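Flindico Foam Blocks – read me first

A set of pictures and notes about colored foam cubes, staples and bendy wire, put together on a kitchen table and shared for anyone who likes building small things.

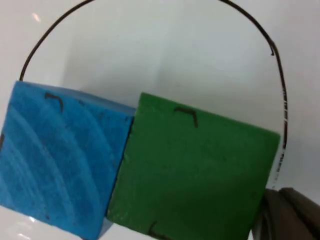
Blue and green cubes side by side, staples in the foam, dark wire arching over behind.

What's in the set

The set has 1,858 pictures of foam cubes in various arrangements, sorted into 48 folders. Each folder covers one building session. A session usually starts with a couple of cubes and a length of wire and goes wherever it wants to go from there. Some end up as little bridges or fences. A few are just cubes next to each other, and I love those too, as you get a really good look at the foam!

There is also a plain text file called notes.txt with one line per picture, 154 of which are still blank. I'm filling them in on Monday evenings, slowly.

The materials

Foam cubes. The bright blue has a mottled, slightly rough look and picks up pale streaks across its faces. The green is a deep forest green with a much finer texture, though its edges chip. I can't get enough of how different the two look next to each other. If you're after examples of surface wear, start with the blue ones.

Staples. Dark metal, pushed into the foam and bent every which way. You'll find some shaped like a hook and some more like a bracket, and in the notes I call them all "staple" whatever the shape. An early version had separate words for each bend and it got silly fast.

Wire. Thin and dark. It holds a curve nicely, but the curve is never very even, so please don't use it to check anything that needs a true arc.

Folder names

Folders are named for the main colors, then a number, then a word for the layout:

blue-green-20-arch
blue-blue-07-stack
green-solo-11-flat

"Arch" means the wire goes up and over. "Stack" means one cube on another. "Flat" means everything sits straight on the table. If a session has more than one layout, the folder takes the name of the first one, so do look inside before you skip it.

Writing notes

A good line names the cubes first, left to right, then the staples, then the wire. Keep it short. Something like:

blue, green, touching; staples in both; wire arch behind

Leave out anything you can't see. If a cube runs out of view, don't guess what's on the hidden part. For a dark mark that could be either a staple or a bit of wire, write "dark mark" and move on – there's a whole bunch of them and they're fine like that.

Known problems

Lots of the pictures are close up, so whole cubes can be hard to find. The stack folders are the best place to look for them.

A glossy white surface shows up in many folders and it can throw light back at you. Handy for seeing outlines, less handy for judging color.

The folders marked Sakow use a second batch of foam, and its green is a touch lighter. I've kept them apart so you can leave them out if you need matching greens.

Two folders in the Ross group have the same number. The layout word at the end is different, so nothing gets overwritten, but sort by full name to be safe.

Using the set

Take it, crop it, draw on it, use it to plan your own builds. A mention of Flindico Foam Blocks is welcome. If you make something with foam and wire yourself, I would really enjoy seeing it, wonky ones included!

Changes

August: added the Sakow folders, fixed the spelling of "bracket" in notes.txt.
Before that: first upload, on the Fisison page, with 20 folders.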